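Home | Breeds | Puppies | Health | Ask
Print this page | E-mail to a friend

Whippet pup, how much food at 12 weeks?

Picking up our girl from a breeder in Tronham next week. She says 300 g a day over four meals, vet in Clarkham says three meals. Who's right? Also how far can she walk, only have footpaths round our way.
Weven

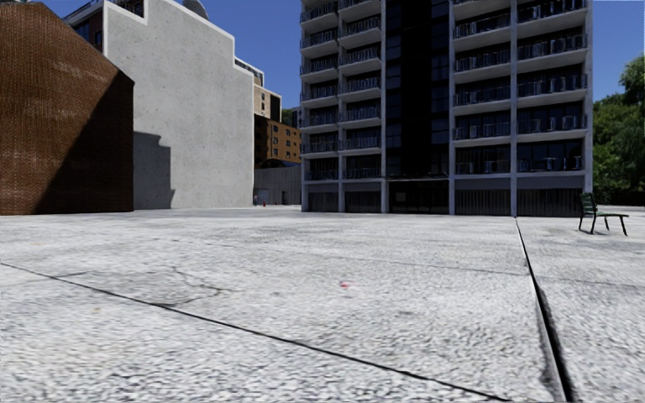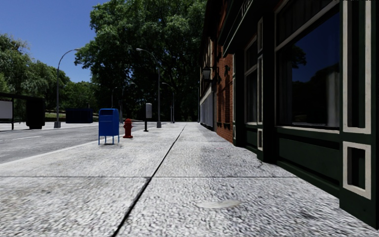 Oh and is it ok to change her kibble straight away or wait?

Bülent Demirtaş
Stick with the breeders food for a fortnight, then mix the new one in slowly. Three meals is fine at that age. Ours was on 400 g by five months but he's a big boy. Short walks only, and wait till the vet says her shots are done. Dont let her jump off the couch.

Frei
four meals till 13 weeks then three. congrats on the pup!!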